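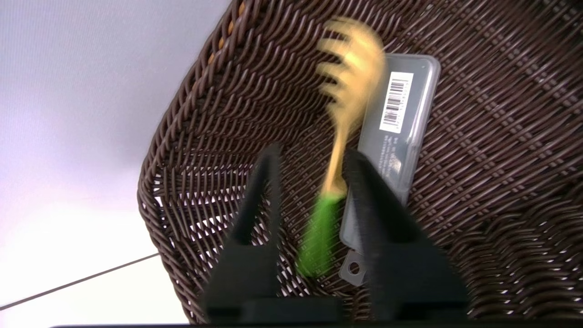
Kelton two-finger gripper with wrist camera: bin-clearing review

Supplied by: Ludex
Tested on: our own bench arm
Trial length: 11 days

What it is

The Kelton is a parallel gripper with a small camera fixed at the wrist, sold as a kit with two tapered black fingers, a mounting plate, one cable and a licence for the picking software. Ludex lent us the kit in May. Evaristo Gatti fitted it and I ran the trials.

Our interest was narrow. We wanted to know how it copes with household goods in a deep container: a woven basket with a pasta server and a translucent grey case in it, for instance. Makers like to show cubes on a flat tray, and those tell a buyer very little.

Fitting

Mounting took 88 minutes, most of it spent on the cable. The clip supplied holds it too loosely and the slack can swing into the camera's view when the wrist turns. We added a second clip. Camera set-up is a single routine and gave no trouble.

Picking

We made 700 attempts over the trial, changing the goods between runs. Long handles suit this gripper. The taper lets the tips get in beside a spoon handle without pushing it away, and the V-shaped opening gives a fair margin for error.

Flat cases are harder. One lying against the side of a basket leaves little room for the far finger, and the software tends to choose the wide faces when the short end would be the better grip. You can set a preferred approach by hand, but the menu is buried and the manual gives it one paragraph.

See-through plastic remains a weak point. Where the weave shows through the edge of a case, the outline found by the software wanders. A printed label helps it a good deal.

Camera

The view is close and takes in both fingers, as it should. Detail on still objects is adequate. Movement blurs badly at the default exposure, and small print on labels is then lost. Shortening the exposure helps, though you will need a lamp. Giorgia Pace, who looked after the recordings, kept the shorter setting for the last 5 days.

Support

Two queries to Ludex, both answered the next morning. The reply on exposure was correct. The one on cable clips referred us to a part that is out of stock.

Verdict

Recommended for mixed goods with handles or printed surfaces. For clear packaging, ask for a loan unit and try your own stock before ordering. Spare fingers are sold in pairs only.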